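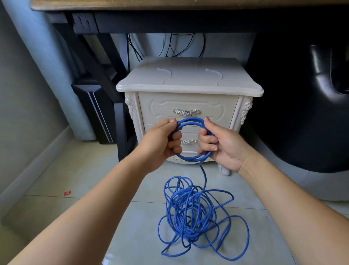

Coiling blue network cable by the nightstand.

Larnton Household Wi-Fi Complaints, data card

This set holds 1613 written complaints about slow home internet, collected in Larnton and Jirden. Each row has a street, a provider code, a complaint text and a speed reading if the person gave one. Only 376 rows have a reading. Keep that in mind before you make a chart.

I don't trust the speed column much. People ran whatever test they found first, often after they were already angry, and a few typed in the speed from their bill. The text column is better — at least it says what bothered them.

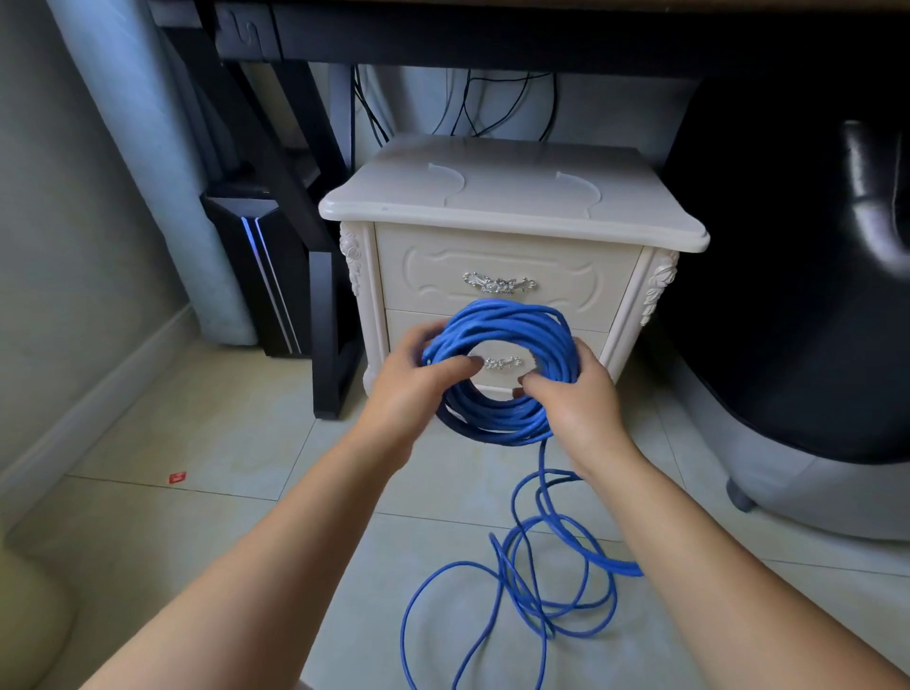
Soledad Pacheco
Maintainer, complaints data

Known problems

Gumaro Ayala removed 52 duplicates by hand. I suspect more are left. The Jirden rows came in through a paper form, and the typing is uneven. "Evening" and "night" were never defined, so don't compare them.

The provider codes are private on purpose. Please don't write to ask which one is worst. The set can't tell you, whatever the local paper made of it in January.

Files

complaints.csv — all rows
readings.csv — rows with a speed
notes.txt — typing rules, partly out of date 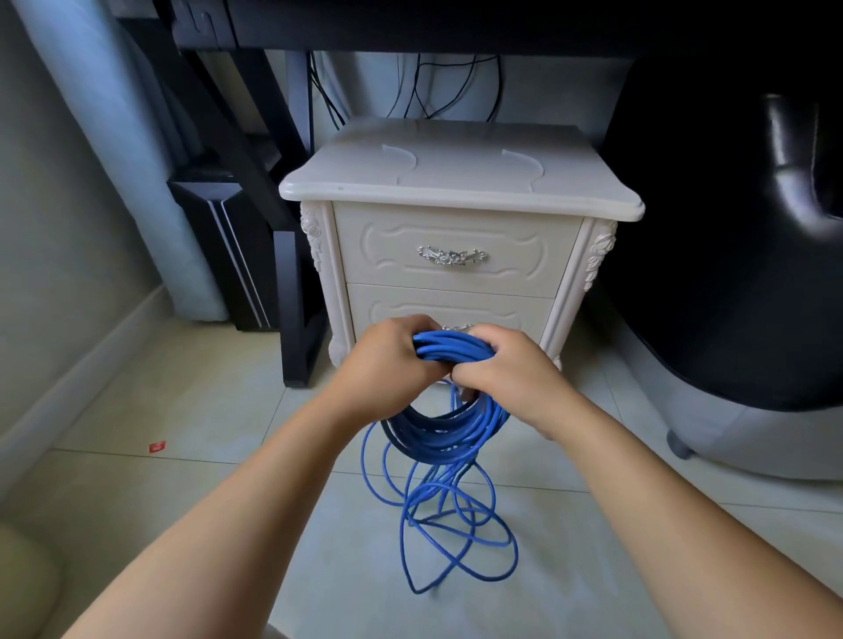 Can I use this to show that wired homes get better speeds than wireless ones?
Only weakly. The form never asked how the computer was connected, and the few people who mentioned it did so in passing.

Last edited June 26, 2019. Corrections go to Gumaro first, then me.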